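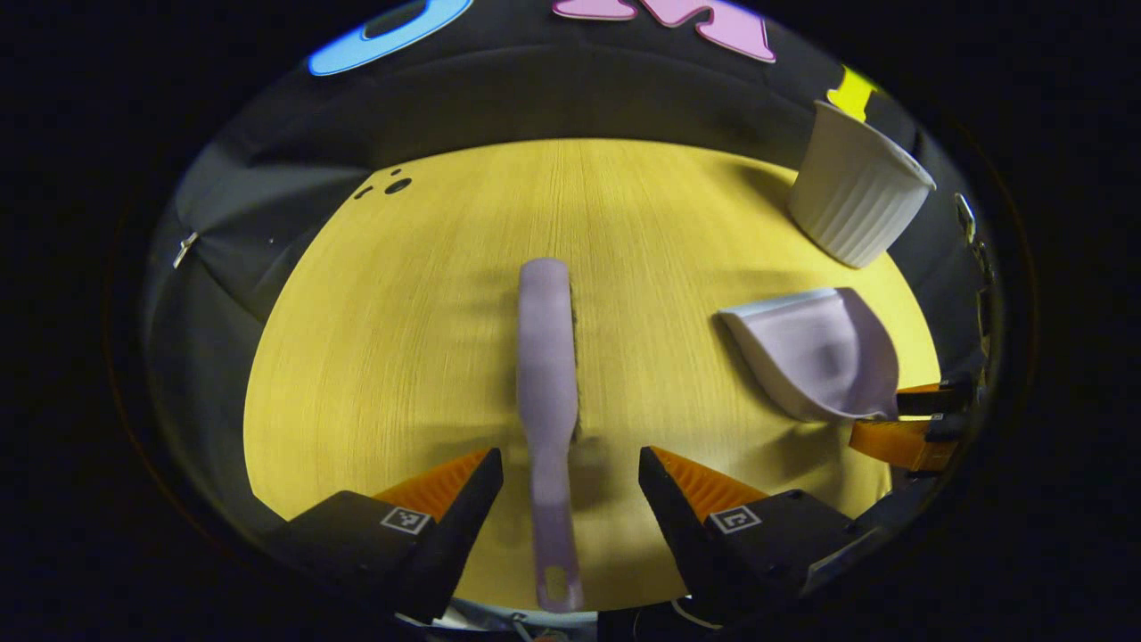

December, 4.40 pm
Trilok Dhillon

Second go at the indigo vat and I'm much happier with it, though my fingernails are another story. The Stoltlow wool took the colour beautifully - three dips, airing between each one, and it came up a deep inky blue with hardly any streaks. The Ponham cotton is sulking as usual. Same vat, same number of dips, and it looks like old jeans. I think I'm still not scouring it properly. Next time it gets a proper long simmer with washing soda and I'm not pulling it out early just because I want my lunch!

Weighed out 329 grams of dry fibre altogether, which was probably too much for a vat this size. By the end the liquid had gone from that nice yellow-green to a murky blue and the last skeins were patchy. Gave it a bit more fructose and lime, put the lid on and left it to sulk along with the cotton. Will look at the colour again in the morning before anyone puts anything else in (please!).

The Kanaujia recipe says 12 minutes a dip. I reckon that's generous for wool, but I stuck to it so we can compare with the spring batch. If somebody has the spring cards, can you put them back in the blue folder? I've only got the madder ones.

Also tried a scrap of the Satier linen for a laugh and it's gorgeous, best grey-blue we've had all year. Didn't write down how long it was in, which is annoying. I'd guess it went in with the second lot of wool.

To do: more lime, more gloves in medium, label the skeins before they all look the same. Rinse water still needs to go out to the garden drum.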